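The Long Road to a Shelf

Niall Yule would like a robot to put away his cups. He has wanted this since last November, and he is closer to it than I expected him to be, though not as close as the people who sell the parts would have you believe.

The project is called Purves. It lives at Rellmont, a shared workshop where members pay for bench space by the month and keep their own hours. I went over on a morning when Yule had promised me a demonstration, and I went in a bad mood. I have written about home automation for a long time. I have a drawer full of it.

The pitch is familiar. Arms that used to belong to car plants can now be put together by a patient person with hex keys and some savings, and the software has gotten good enough that you can show the machine a chore instead of programming it. Yule says all of this quickly, like a man who has said it to his family.

What he has is a pair of black arms, each ending in a two-fingered gripper, and a small shelf. The chore is cups. Cups go up on the shelf, cups come down again.
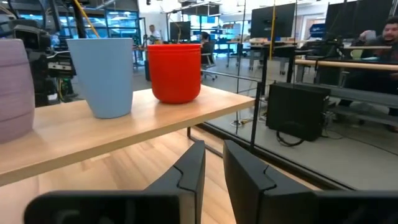
What it costs

Yule's spreadsheet stood at $1,174 for a single gripper when I saw it, and that was with the fingers made on site. He won't total the rest in front of company. The motor controllers are from Pliker, and he has replaced two of them. The planning software, Lumetar, is free until you want it to do something overnight.

Then there is the time. He puts in most evenings and has done 200 practice runs on the shelf task alone, steering the arms himself while the computer keeps a record. I asked how many runs the software people recommend. He said it depends. I asked what it depends on, and he went to make coffee.

I should be fair about the fingers, because they are the best thing in the project. The first pair were flat and smooth and cups slid out of them. The current ones have notches stepped down the inside edge, so a rim or a handle has something to catch on. Yule cut a lot of bad ones first, and he keeps them in a box, and he showed me the box. You can follow his thinking from one to the next, which is more than I can say for most product launches I have sat through.

The shelf got the same treatment. It started as a plank on two paint cans and is now a pale wooden board in a thin black metal frame, with a rail across the front and a neat white label, SHELF 1. I asked where shelf two was. He said the numbering was optimistic.
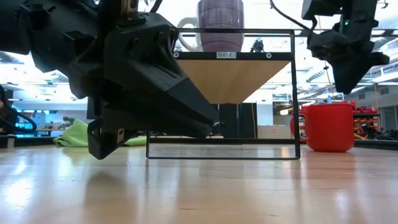 Does it work?

It depends on the cup. Yule likes a mug with a handle for testing because it can be picked up wrong in more ways. Plain tapered cups are easier on the fingers but harder to place, he says, and anything glossy under strip lighting gives the cameras trouble. Rellmont has a great deal of strip lighting.

His own log puts the arm at 40 clean placements in its best stretch, a number he gave me before I had my coat off. The log also has bad stretches. He gave me those later, when I asked, and he didn't argue about them.

My complaint is with the word "home." A robot that can handle a known set of cups on a known shelf, with its builder a few steps away, is a nice piece of workshop engineering. My kitchen has a cabinet door that sticks and a colander balanced on the blender. Yule agrees that Purves would not last an afternoon there. He thinks that changes in a few years. I have been hearing "a few years" since I started this job.

Still, I stayed past lunch. He was partway through retuning the grip force, and he let me type in a value, and I wanted to know if it was a good one. He is sending me the log.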